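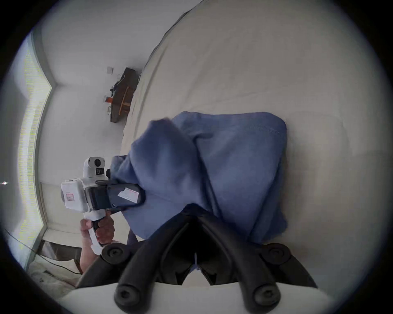

2 min read

Getting the musty smell out of towels

I put up with whiffy towels for most of last winter. I'd wash them, fold them, feel very pleased with myself, and then somebody would get out of the shower and the whole hallway smelled like a wet dog! My neighbour Marina Papadakis finally set me straight over the fence, and I've done it her way ever since April.

First up, stop using so much detergent. I was filling the cap right to the line (sometimes over, if I'm confessing) and the leftover soap builds up in the loops and holds on to the pong. Half a cap does a normal load. And skip the fabric softener, it coats the cotton and your towels stop drinking up water.

Now for the rescue wash:

Put 4 towels in the machine, 6 if they're skinny old beach ones. They need room to slosh.

Pour a cup of plain white vinegar into the drum, no detergent, and run the hottest cycle the care label allows.

When that's finished, leave the towels in and run a second hot wash with half a cup of bicarb. Don't put the two in together, they'll just fizz and cancel each other out. And never mix vinegar with bleach, please.

Give each towel a good hard shake and get it straight out on the line, colours on the shady side so they don't fade. If it's bucketing down I use a clothes horse near the heater and turn everything over after lunch.

Make sure they're properly dry before they go in the linen cupboard. Feel along the hems, they're always the last bit to dry.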